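Riltell open day – a long afternoon among small kitchens

I have wanted to get to one of the Riltell open days for years, and this July it finally suited. The kettle was on, the rain had more or less cleared, and I went in through the side door with my good shoes on and a notebook I barely wrote in. I spent most of my visit beside one play kitchen, so I may as well begin with it.

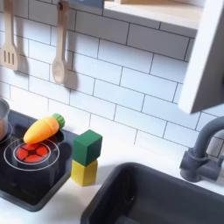
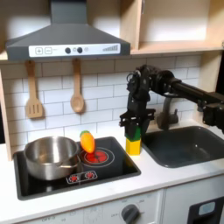
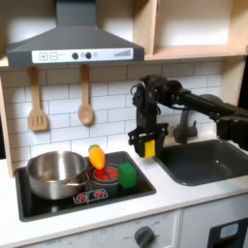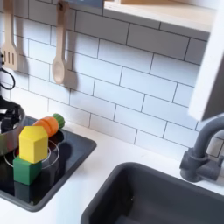 The wooden spatula and spoon hang over the cooktop in all four.

Words and photos: M. Krawczyk

Riltell has its workshop in a long, low building behind the old grain store, and if you come by bus you will walk past it at least once, as I did. The doors opened at ten. There was a table with name stickers and a jar of barley sugar, and a very cheerful welcome, and then you were left to wander at whatever speed you liked. I like to wander slowly, so this suited me down to the ground.

The front room is the showroom, and the play kitchens live along its far side. I had expected bright plastic, the sort my own children had, with stickers that peeled at the corners after the first summer. These are much closer to a real kitchen in a small flat. The one I took to has white subway tiles set in the staggered brick pattern, with thin grout lines, and I stood there feeling a bit envious, as we have been talking about doing our own splashback for longer than I care to admit.

The cooktop is black and glossy and let into a white countertop. Over it is a dark grey range hood with a white strip of controls along the front – a plus, a minus, two round knobs and a little row of bars that climb like the fan speed on a proper one. I thought that was a lovely touch. Children notice buttons before they notice anything else, and mine would have had that fan on high from breakfast to bath time.

I was fond of the two utensils as well. They are plain pale wood, a slotted spatula and a spoon, and they hang against the tiles at a height where you could reach for one mid-stir. There is a good silver-coloured pot, stainless steel, the kind with a nice rounded side that picks up the light. Then there is the carrot, orange with a green leafy top, which you will find standing up on the red burner in the second picture and lying down in the first. I have cooked carrots many ways and never upright, but I can see the appeal. In the last picture there is a green block on the cooktop, at the bottom of a stack of two, and I'd call that a perfectly good dinner. My daughter once served me a bowl of blocks and watched until I had finished every one.

The open shelf up on the right is the part I would have wanted as a child. I never had a shelf of my own in the play corner, only a shoebox, and I would have spent whole days deciding what belonged on it.

From the showroom you go down two steps into the workshop proper. It smells of sawdust and something a little like linseed, and there were benches set out with parts at different stages so that you could follow a kitchen from boards to finished cupboard. The display card said the largest model, the Pernis, goes together from 26 parts, and the parts were all laid out on a blanket for anyone who cared to check. The smaller one is called the Anent. I never found out where the names come from and I forgot to ask, which has bothered me ever since.

Past the benches is a finishing room, which we could only look into through the window, and then the storeroom, with shelving right up to the rafters. According to a chart pinned by the door, 1197 kitchens went out last year, and the building itself covers nearly 2000 square metres, though it feels like less with so much stacked in it. I am hopeless with figures but I copied those down for my brother, who likes that sort of thing.

Lunch was soup and a bread roll in the yard, under a tarpaulin that dripped on one corner of the table. I sat at the dry end with a family who had driven in that morning, and we talked about grandparents' houses and what toys get kept. Their youngest had taken a shine to the pots and had to be led away from them twice.

I went back to the showroom for another look before I left. The seconds were on a rack beside the door, mostly cupboard doors and odd shelves with a knock in the paint, and I bought a little wooden rail with hooks for four dollars. It is going up beside our stove for the tea towels.

If you are thinking of going, the bus stops at the corner by the grain store and there is parking in the gravel lot behind. Bring a jumper for the workshop, and small change for the seconds rack, as they don't take cards there.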